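Subject: Re: [weavers] Willow soaking times and the "no-soak" rods

From: Estrella Villalobos
To: weavers list
July 2019

Pieter Mertens wrote:

> I've switched over to the Vaserero no-soak rods and I don't plan on
> going back. You take them out of the bag, wipe them with a damp towel,
> wait 15 minutes and start. No trough, no bathtub, no moldy bundles.
> Zdeňka tried a bag too and got a decent round base out of it.
> They say the treatment keeps the rods flexible for the life of the
> basket. I'd say anyone still soaking for days is doing it out of habit.

Pieter, I'm glad your bases came out well, but I'm not ready to throw out my trough.

"Flexible for the life of the basket" bothers me more than anything else in that leaflet. Why would I want that? A willow basket holds together because the rods stiffen up once they're in place. If something in the treatment keeps them bendy, then either it wears off (so it isn't for life) or the basket stays soft. I wrote to the company in the spring and asked which one it is. I got back a discount code.

I did buy a bag, the 25-rod one, because I didn't want to complain about something I'd never handled. Three rods kinked at the butt end on the first bend. The rest wove up fine, I'll give them that. But I also had a few Drivano rods left that I'd soaked the ordinary way, and side by side I couldn't feel any difference worth the extra money.

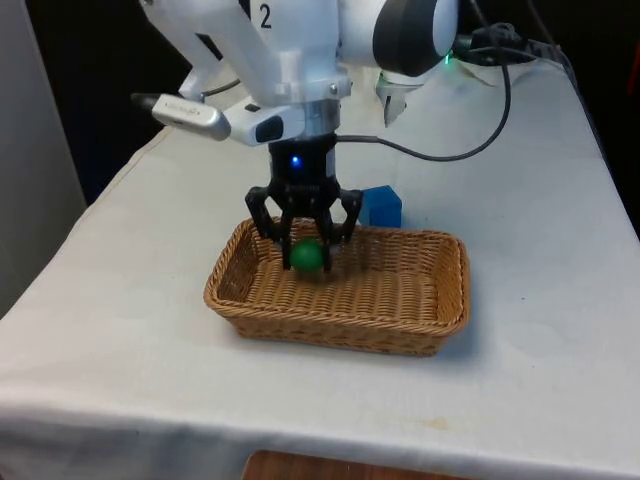

Then there's the testing. The leaflet says 3000 bends with no cracking. Bends of what? A thin tip will put up with nearly anything. A thick butt around a tight corner is where things go wrong, and I don't see a word about thickness or the size of the curve. Houda asked the same thing at the Pratero fair last December and was told the details were "in preparation." They still are, as far as I know.

Same goes for the handle question. Ludmila makes log baskets that get hauled around full every winter, and she won't touch treated rods for a handle until somebody shows her one that's a few years old. I think she's right. A little basket that sits on a table will look good no matter what you make it from.
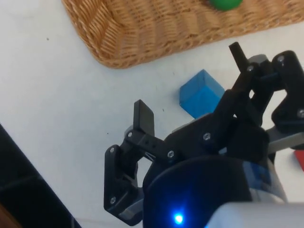

**Estrella Villalobos**
*Materials editor, list newsletter*

On soaking itself – I agree with Pieter that a lot of people overdo it. I used to leave brown willow in until it was slimy because my first teacher did. Now I pull a rod out and wrap it around my hand, and if it complains I put it back. That's free, and you don't need a leaflet for it.

If you want to try the no-soak stuff anyway, don't start with the big bundle. Item 2610 in the Matoušek catalog is the small bag, and they'll split shipping if two of you order together. Please write the date on whatever you make and put it somewhere dry. I'd like to hear how the rims are holding up next year, including from people who love it.

Pieter, one question for you: did you weigh down your bases while they dried, or leave them alone? Mine rocked a bit on one side and I can't tell if that's the rods or me.

Estrella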